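Okay friends, I promised a few of you a tidy-table update, so get comfortable, I'm going to ramble a bit (you know me by now).

The big white table was my job this month. Every small thing that lands in the room ends up on it sooner or later, and I decided it was finally time everything had a proper place to go home to. 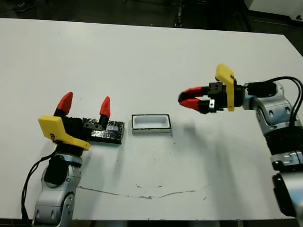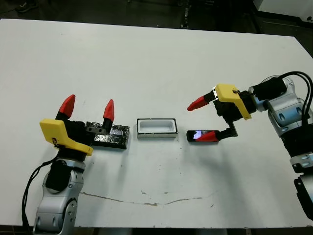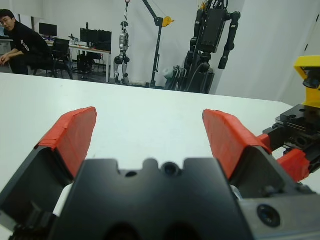
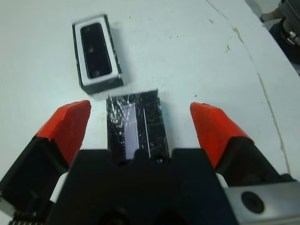
*The white table, from a few different spots.*

Let me tell you about the little tray first, the white one with the black rim in the first two photos. I am so fond of it! Yvette Gauthier talked me into it back in March, and I had been making do with a cracked saucer before that. It's just big enough for the small stuff and too small to turn into a junk drawer.

In the second photo the tray has the phone on one side and the shiny wrapped block on the other, all in a row. I love a row. Vernon says a row is only a pile that's been stretched out, but Vernon keeps his keys in a boot, so I'm not taking notes from him.

My one rule, if you want to try this at home: 3 things out on the table at a time, and anything else waits its turn on the shelf. I broke it twice the first week and felt terrible both times.

Phones go face up. I used to put mine face down to be polite and then I'd spend half the afternoon patting my pockets, convinced I'd left it on the bus.

Océane asked what I wipe a white tabletop with. Warm water, a drop of dish soap and an old T-shirt, then a dry cloth right after. I did buy a fancy spray once and it left streaks all over, so back to the T-shirt I went!

Next up is the shelf, which is a much longer story and needs a cup of coffee first. If you have a good way to label small boxes, please send it along, I'm reading all the replies tonight.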